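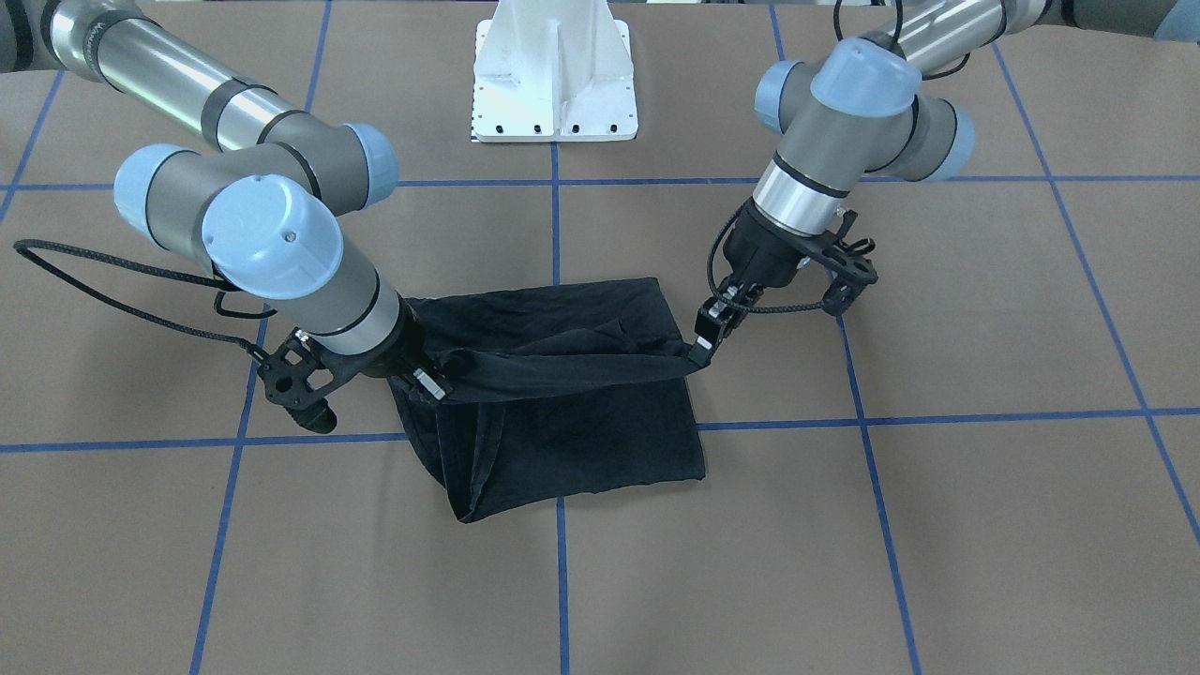
Grippers for cloth: slim metal fingers or ridged plastic?

titik_lab
We have two arms and want to choose one gripper type for T-shirts and thin cloth. Pralunwood sells the slim fingers, Kenutby the ridged ones. Which one do you prefer for the first grasp on a flat shirt?
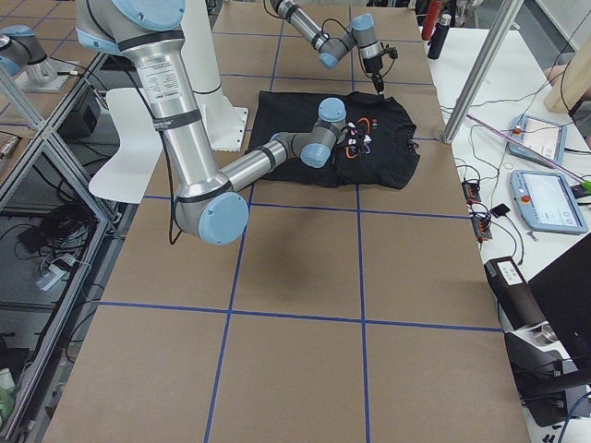

Black T-shirt on the taped grid, both arms over the table

sowerby4
Slim, always. Ridged fingers leave marks in the fabric, and they take too much of it.

S. Manurung
I do not agree with sowerby4. I made 12 grasps at the shoulder with each type, and the slim fingers lost the cloth 4 times. The ridged ones lost it 2 times.

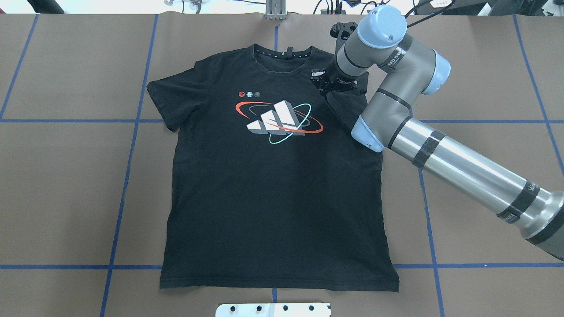
Ridged fingers on the shoulder seam, near the collar

sowerby4
Twelve is very few. And did you use the same force for both?

S. Manurung
The same force, yes. I will repeat it in August with more grasps. My other doubt is the approach height. When the cloth is crumpled, I let the gripper go lower and press a little before it closes.
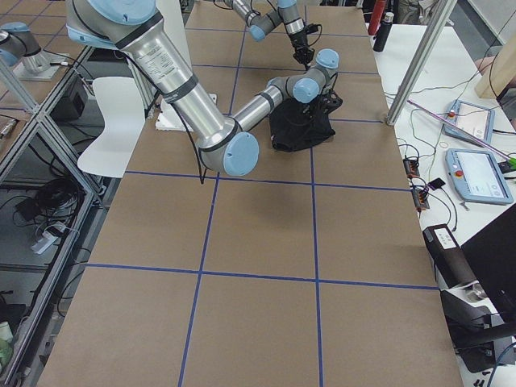 With a flat shirt I stop higher, otherwise the fingertips rub on the paper.

titik_lab
Thank you both. I will order one pair of each and compare on Friday.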